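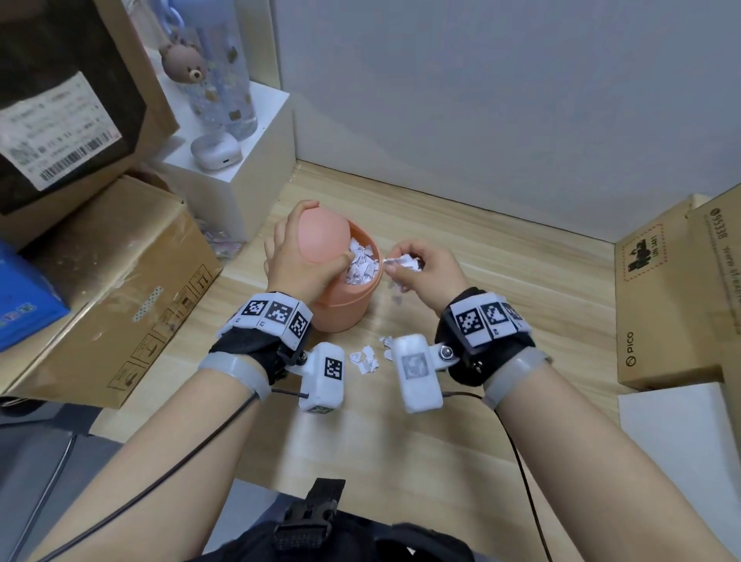 The lid wouldn't close. He pushed, it came up. Pushed again. Paper everywhere, bits of it with print on, half a word here, the tail of a number there.

Eleven minutes till the van. Or that was what the man from Sulotex said on the phone, but he'd said it with his mouth full and there was a radio going, so who knew.

Sotiris Chatzigeorgiou, tenant, back room, second floor, paid up through April and then not paid up. That was how the letter put it. He'd torn the letter first. Long way, then across, then whatever his fingers felt like. It didn't help much. So he tore the envelope too, and then the other letters, the ones from Konstantinidis & Son with the blue stamp, and then an invoice for $1,756 that he had already settled and could of kept for his taxes. Gone. Fine.

The bin had been his sister's idea. Pink. Who buys a pink bin the size of a melon for a grown man's desk. She'd brought it up the stairs under her coat the week he moved in, with 4 oranges rolling around inside it, and set it down against the wall and said there, now it's an office.

It was never an office. It was a desk and a wall and a phone that rang for the guy before him.

He pressed the paper down with his thumb. It sighed and came back up. Shredded stuff does that, you think there's no room and then there's a little room and then there's none.

"You up there?"

The landlady. Bottom of the stairs.

"Packing!"

"You said that this morning!"

"Still packing!"

A door. Her slippers going away. He waited till he couldn't hear them, he didn't know why, it wasn't like tearing paper was against the lease.

What was he taking. The lamp, already down in the hall. The books, in the boxes. The good chair he'd sold to the student across the landing for less than the cushion cost. The Guruvham file, which was the whole reason for the room in the first place – two years of it, letters to a town he had never been to about a house his grandfather may or may not of owned part of. They'd been polite in Guruvham. They had written back every time. On Sep 12, 2018 they wrote back for the last time and said very politely no.

That one he hadn't torn. It was in his shirt pocket. He kept checking.

The phone buzzed and he let it. Then he didn't.

"Sulotex. We're at the light."

"Which light?"

"The, uh. There's a bakery."

There was a bakery at every light. "Ok," he said. "Good. Second floor."

"There an elevator?"

"No."

A long breath. The radio. "How many boxes?"

"Not many," he said, and looked at the ones he had, crowding in on both sides of the desk so that he sat there like a man in a confession booth. "You'll see."

He hung up. Back to it. The crumbs of paper kept getting away from him, under his wrist, off toward the boxes. He'd sweep up a pinch and two more would turn up. And he'd been eating at the desk, naturally, so it wasn't only paper. Lunch had been out of a packet. Supper the night before, too, if he was honest, and he wasn't going to tell his sister that. 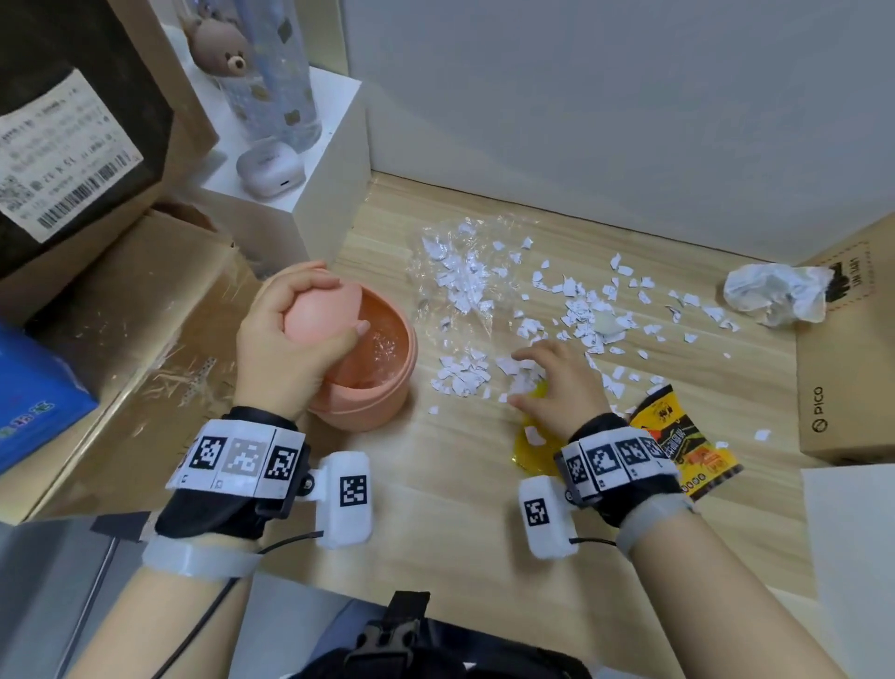 One hand for the lid, one for everything else.

Plastic in first, he decided, then paper on top to hold it. No. Paper first. The plastic opened back up again as soon as he let go, slow, like something waking. He had the stupid thought that the whole room was doing it, not wanting to fold.

A word went by under his fingers. "regret." Or "regrett," torn through. He turned it over, put it in with the rest.

He thought about calling her. Just to say, I'm at the desk, I've got your ugly bin here. She'd ask was he eating. He'd say yes. She'd ask about Guruvham and he'd have to say it out loud, the no, and then it would be a no in her kitchen as well as in his pocket. After. He'd call after.

Brakes outside. A door sliding. Two voices arguing about the bakery.

"Six!" somebody yelled up. "This number 6?"

"Second floor!" the landlady yelled, before he could.

Boots on the stairs. Heavy, then stopping, then heavy again. He leaned on the lid with the flat of his hand. Held it there. Took the hand off a little at a time.

It stayed down, more or less.

"This everything?" The man in the doorway was younger than his voice. He looked at the boxes, and at the desk, and at the bin. "That going too?"

"The desk stays. Desk's hers."

"And the pink thing?"

Sotiris felt for the letter in his pocket. Still there. A scrap of paper had stuck to his cuff and he picked it off, and had no place to put it now, so he kept it.

"It goes up front," he said. "With me."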